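3. Collecting the demonstrations

The policy we trained learns by copying, so most of the term went on recording examples. Each one is a person guiding the arm through the task once, start to finish, while joint positions and the wrist camera stream are saved together. We called the data set Barua, after the folder it first lived in.

Sessions ran through November in the Lernel workshop, plus one Saturday. Two of us worked at a time – one driving the arm, one marking each attempt as good, partial or failed. Karine Thibodeau wrote the script that cuts the recordings to length.
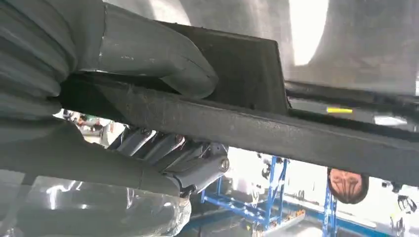
Figure 4. Wrist camera view, with the padded finger on the dark bar. The wrist camera image is upside down.

We stored the images as they came and did not rotate them, as the camera sits the same way up in training and in use. People in the background were left in too, after everyone in the workshop had agreed to it.

In total we recorded 2628 attempts. Of these, 900 were marked good and used for training. Another 29 had a gap in the joint data and were deleted. The rest are kept on the Retine drive with their marks.

Marking was less even than we wanted. The two markers disagreed most over partial attempts, and we only wrote down a rule for these in the second week. Earlier marks have not been redone.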